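Chair height, armrests and a floor that marks

Posted 7 September 2023

The study chair has been wrong since January. The symptoms were a sore right shoulder by mid-afternoon and a habit of perching on the front third of the seat. I put it down to the desk for months, but the desk is a fixed height and hadn't changed.

I finally measured things. The desktop sits at 703 mm from the floor. My elbow height, seated with feet flat, was well under that, so I was lifting my shoulders every time I typed. Raising the seat fixes the elbows but leaves the feet short, so the proper answer is to raise the seat and add a footrest. I used a Radley footrest from the back of the cupboard, set 100 mm high at the rear edge.

Order of work, for anyone doing the same:

Pull the chair well clear of the desk before adjusting anything. Armrests catch the underside of the desktop and give a false reading.

Set the seat height first, then the backrest, then the armrests. Doing the armrests first means doing them twice.

Sit for ten minutes before deciding. The foam settles and the height drops a little. Mine lost 9 mm.

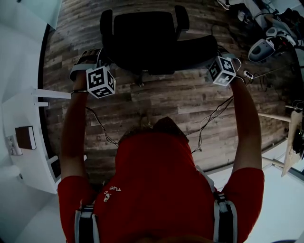

The black office chair out on the open floor, white desk to the left.

The armrests took the longest. They should carry the weight of the forearm without pushing the shoulder up, and they need to pass under the desktop so the chair can roll in. On this chair those two requirements overlap by very little. I settled on the lower position and accepted a small gap at the elbow.

The floor is the other half of the problem. It's wood-look plank with a grey and brown weathered grain, good at hiding dust and bad at hiding scuffs once you get down to its level. The castors that came with the chair were hard nylon. I replaced them with a soft-tread set from Bakilana, standard 11 mm stem, which push in by hand with a firm shove. Check the stem diameter before ordering – there is a 10 mm version and it will fall out when you lift the chair.

Irena Zalewska wrote in after the desk post to ask if a chair mat would do the same job. It would protect the floor. I had a Wesine mat in the last place and found that the edge lifted after 2 winters, and the castors then caught on it. I would sooner change the wheels.

Remaining jobs: route the cables along the back of the desk, and find a colour-matched filler for the worst of the scuffs. The Drudora sample I tried dried too yellow.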